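How to Prepare a Picking Bin and Share the Work with the Robot

Setcombe packing guide, updated July 26, 2025

When the robot cell started in our packing room in April, many of us thought the work would be only pressing a start button. The work became different. Before, one person took mixed articles from bins for the whole shift. Now the robot does the picking, and the person prepares the bin, watches the first picks and decides what to do with the difficult articles. This page explains how we do it at the Tralldale site.

What you need

A picking bin, two bar clamps, blue tape, the mixed articles from the order, and the paper list for bin notes.

Step 1. Fix the bin

Put the bin on the table and bring it to the tape marks. Clamp it at the rear corners. Push the bin with your hand from each side. If it moves even a little, open the clamp and start again. A bin that moved by the width of a finger gave us a whole morning of missed picks in the first month.

Step 2. Lay out the articles

Place the articles one by one, with some space between them. Do not pour them from a box. Mix soft and hard things, as they come in real orders. Turn labels up when it is possible, but do not spend long time on it.
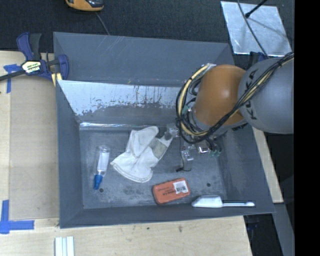 Glove, bottle, tin and a long-handled utensil in the bin, with the KUKA arm reaching in.

Soft articles need more attention than the hard ones. A glove can fold in many ways, and the gripper may take only one layer of the fabric. Clear bottles are also difficult for the vision program. Flat things which lie close to the wall should be noted on the list, so the next person knows where to look if the pick is missed.

Step 3. Start and watch

Leave the cell, close the gate and start program 37. Stay near for the first four picks. After this you can do other work, but you must hear the signal. Never put your hand in the bin while the arm is enabled.

Step 4. Write down the misses

When the robot gives up an article, stop the cell and take the article out by hand. Write the name and the reason in the Tradanar sheet. Short words are enough: "slipped", "not seen", "too near to wall".

What changes for you

Our backs are better, this everybody says. Lifting and bending is less, but reading the screen is more, and for some colleagues this was tiring at the beginning. We now change places after 52 minutes. If you want training on the program, ask at the Chowdhury desk before the end of your shift.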